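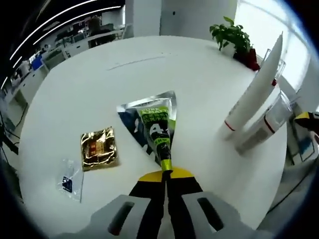

To: Office Services list
Subject: Re: Small items left on shared tables

Reading time: 2 minutes

Colleagues,

Office Services has received several replies to the notice issued in March and wishes to clarify how the arrangements apply to small personal supplies. The relevant part of the earlier message is quoted first.

> Items left on shared tables at the close of the working day will be
> collected at 7 p.m. and held at the Hourani desk. Sachets, sample
> packets and tubes of any kind are included. Items not claimed
> within 12 working days will be discarded.
>
> Potted plants are not affected by this notice.

Several members of staff on the Stater side asked whether the notice covers tubes of paste, foil packets and small plastic bags placed on the round white tables during the day. It does not. The tables are for general use, and staff may lay out what they need while they are seated there. The notice takes effect only at the evening collection.

The following points apply from the start of next month.

Tubes should be closed before they are put away. Paste on a white tabletop is difficult to remove once it has set, and the cleaning contractor, Prono, has asked that spills be wiped up at the time and not left for the evening round.

Foil pouches and packets that have been opened should be placed in a lidded container or thrown away. Unopened ones may be kept in a personal drawer. Small clear bags are often taken for waste – please leave any label or card inside the bag, where it can be read, and add an extension number.

Clear plastic holders may remain on the tables overnight if they are empty. A holder with contents will be collected together with whatever is in it.

Scuff marks on the tabletops do not need to be reported individually. The tables supplied by Fluletano are to be inspected in June, and marks will be dealt with then. Cracks or loose edges should still be reported on extension 754.

Plants remain where they are. Staff who water them are asked to keep the pots toward the far side of the table, away from papers and cables.

Anyone who has missed the 12-day period may write to this list before the items are discarded, and an extension will normally be granted.

Office Services
Hourani Building

Comments (3)

Does the collection include the tables by the window? Ours was passed over twice last month.

Reply from Office Services: Yes, all round tables are included. The route has been corrected.

Thank you for leaving the plants alone. Could the Hourani desk stay open until 7 p.m. as well? It is closed by the time our shift ends.

Contact Office Services: extension 754 | Copyright Hourani Building Office Services | Back to top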